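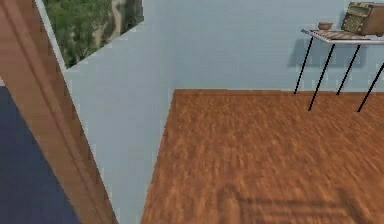
The Stulleck Room Runner: what it is and how it's been for us

11 March 2019
By Shiyu Xia

Print this page | E-mail this page

I run the service side at Katiyar, so I'm the person who gets the calls when a Room Runner is stuck under somebody's desk. That also means I get asked to write these pages, and I'd sooner tell you how the thing works on an ordinary shift than give you a brochure.

The Stulleck Room Runner is a small wheeled robot that carries stuff between rooms. Linens, mail, lunch trays, the toner cartridge someone forgot to order until the printer quit. You put the load on top, pick a room on the screen and off it goes. It carries up to 50 pounds and gets through a standard doorway with 6 inches to spare, and it's happy on wood floors, tile and short carpet. Thick rugs are another story (please roll them up, I'm begging you).

Before a Runner ever shows up at your place, we build your rooms on the computer and let it drive around in there. Doorways, floors, walls, the furniture that stays put. I love this part! We fuss over doorways the most, and over any spot where one floor meets another, and then over thin table legs. A splayed leg sticks out farther at the bottom than the tabletop would make you think, and the Runner has to plan for the foot and give it some room. If you've got side tables against a wall, tell us whether they stay there or wander around during the week.

We put our first two into the guest house in Bedberg in September, and the staff there were not thrilled. I don't blame them. They'd heard "robot" and figured somebody was getting let go. Nobody was, but the jobs did change, and you should talk about that with your people before the boxes arrive – we waited too long and I'd do it differently now. The housekeepers quit hauling bins down the long hall, which they liked. They also lost the little chat at the linen closet that came with the trip, and they did not like that one bit. In the end they moved the coffee pot upstairs.

The front desk picked up a new chore too. Someone has to answer when the Runner asks for help, and in the first month at Bedberg it asked 551 times. Most of those were a closed door. Once the doors were propped during rounds it settled down a lot, but plan on one person per shift carrying the pager, and put it in their job description so it isn't just dumped on whoever is nicest.

What you get: the Runner, a charging dock, two top trays, the pager, and a half day of training at your place. We'll come back after 17 days to redo any routes that aren't working. Extra trays are sold separately, and so is the lidded bin.

It won't open doors, climb stairs or pick anything up by itself. Somebody loads it and somebody unloads it.

If you want to see one run, come by the Darkville shop and bring a floor plan – a pencil sketch is fine.

Contact Katiyar Service, Darkville | © 2019 Katiyar. All rights reserved. | Back to top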